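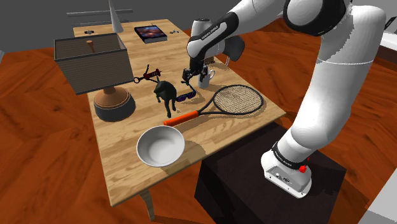

Cultivation Technician, Irnideck (full time, two openings)

We grow cannabis under license in a former cold-storage building, and we need two people for the flower rooms. Before you send us anything, please read to the end. Most of the applications we got last time came from people who had a picture of this job that doesn't match it.

I'm Gintarė Kuusk and I run cultivation. I have read a lot of ads in this industry. They promise passion, a lifestyle, a family. I don't know what a lifestyle is doing in a job ad. This is farm work indoors, with more paperwork than a farm and a hairnet.

What you would do

Mostly you'd defoliate, water, scout for pests, wash floors and move plants. We have 17 rooms. On a normal shift you'd work in two or three of them, in an order that goes clean to dirty, and you'd change coveralls in between. Every plant has a tag and every tag has to match the state tracking system. When one doesn't, everything stops until it's found. That can eat an afternoon.

Harvest weeks are long. You stand, you cut, you weigh, you hang. We bring in extra hands for trimming but the technicians stay on the scale, and the scale log gets checked by Obsa Gebretsadik, who will send it back to you for a missing initial.

You'd also help with trials. Salespeople bring us things all the time: additives, lights, sprays that supposedly raise terpenes. We run them side by side against our regular feed and write down what happens. So far the regular feed has done fine. If you already believe in a certain bottle, you may find this part of the job discouraging.

What we want

One year of paid work with plants of any kind. Tomatoes, poinsettias and nursery stock all count. Growing at home is nice and we'd like to hear about it, but I can't check it, so it won't count as the year.

You need to be able to lift a 50-pound bag, work on a ladder and read a meter correctly when you're tired. You must be 21 and pass the state background check. We can't speed that check up, so please don't quit your current job on the strength of an offer letter.

We don't ask for a certificate from an online "grow academy." If you have one, leave it off or put it on, it makes no difference to us.

What we pay

$20 an hour to start, reviewed after six months. The review is a real one with a number at the end of it, and sometimes the number is zero. Health insurance starts on the first of the month after you join. There's an $800 payment if you're still here after your first full year. We don't offer equity. I've been offered equity at two other companies and neither one exists now.

You get 17 days off, paid, plus the state holidays. No product discount, so please stop asking at the interview.

About the virus

Cannabis businesses are considered essential here, so we are open. I'm not going to tell you the building is safe, only what we're doing: staggered starts, one person per bench row, masks in every room, lunch in shifts. First interviews are by phone. Anyone we want to meet after that will walk one empty corridor with me and see the rooms through the windows. If you live with someone at high risk, ask us hard questions and decide for yourself. We expect things to have changed by November, but we've no idea how, and we don't trust anyone who says they do.

How to apply

Send a resume and 5 sentences, no more, on a crop problem you got wrong and what you did next. No cover letter. Mail it to the hiring desk at Irnideck, attention Aušra Liepiņa, or drop it in the box by the loading door. Aušra reads all of them and answers all of them, usually within two weeks. We don't use recruiters, and if one contacts you about this job, they're not working for us.

We'll take applications until both spots are filled.

Posted 20/04/2020

Related listings
Packaging Lead, Butkienė
Delivery Driver (evenings), Plommont
Compliance Assistant, part time, Irnideck
Extraction Lab Helper, Flaselon

This site uses cookies to remember your searches and measure traffic. By continuing to browse you accept our cookie policy. Accept / Manage settings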